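Tracking log, folding bench, Sakside
November, Friday entry

Picking up from the fault note. Summary for whoever reads only this part: the wrist pose on the right side jumps during the fold, the left does so less often, and the recordings made this morning can't be used for training as they stand. Nobody was hurt and no hardware was damaged. The arm was not powered at any point today.

Symptom. On replay the right hand trajectory is smooth through the reach, then steps sideways as the top edge of the garment comes up. The step is 30 mm at worst. It lasts 5 frames, then the pose returns to where it should have been all along. If that segment goes to the arm unfiltered, the controller treats the step as a commanded move and tries to follow it. That is what tripped the velocity limit on the Ukska cell on the first replay, and the reason replay is now locked out until this is closed.

Checked first: clocks. Both streams agree to within a frame over the full take. Not the cause.

Checked second: cube mounting. Pushed each cube by hand with the pose display up. No play on the left. Slight rocking on the right, enough to see in the numbers, too small to explain 30 mm. Retightened.

Checked third: cable drag. The cable from each hand runs down over the work and off the table, so the fabric and the cable can load each other during a lift. Repeated the pinch and lift slowly with the gingham and white piece. 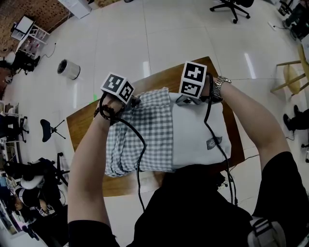 Ran it 20 times with the cables as they were, then 20 with the slack taken up and taped to the forearm. The step showed up in both sets. It was less frequent with the tape on, so the drag contributes, but it doesn't start the problem.

Next suspect is the pose solver. With only one face of a cube in good view, two orientations fit the corners nearly equally well and the solver can flip between them. The log supports this: in every bad segment the reported face count on the right drops to one just before the step, and the reprojection error stays low throughout. Our quality gate only looks at reprojection error. It passed all the bad frames.

A second thing, found while reading the gate code. The Tiwari wrapper holds the last good pose when a frame is rejected, but it restamps it with the current time. Downstream there is no way to tell a held pose from a measured one. This didn't cause today's fault. It would hide the next one. Filed separately.

Changes made:
Gate now rejects single-face solutions unless they agree with the previous orientation.
Held poses carry a flag and keep their original timestamp.
Replay refuses any file with a step larger than 5 mm between frames.
Tape on both forearm cables, strain relief to follow.

Reran 3 takes after the changes. No steps on either hand. The white side of the garment gave more rejected frames than the checked side, cause unknown. Possibly glare, possibly just where the hand is when it lifts. Left open.

Then moved to the hand-held gripper to see whether its own pose estimate has the same weakness. Same garment, same table.

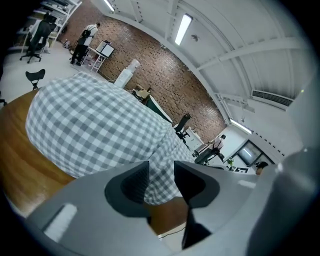

Illport, November

Gripper data reviewed at this end. No flips in the gripper pose. There is slow drift when the fingers are close to the fabric and the checks take up much of the view. The feature tracker latches onto the pattern, and when the cloth moves it reads as gripper motion. Different fault, same result at the arm if it gets through.

Masking the area between the fingers removes most of it. Mask is in the config, off by default until it has been tried on plain fabric.

Replay lockout stays on. To do before lifting it: repeat the single-face test with the room lights off on one side, confirm the velocity limit on the cell still trips at the set value, delete this morning's takes from the shared folder.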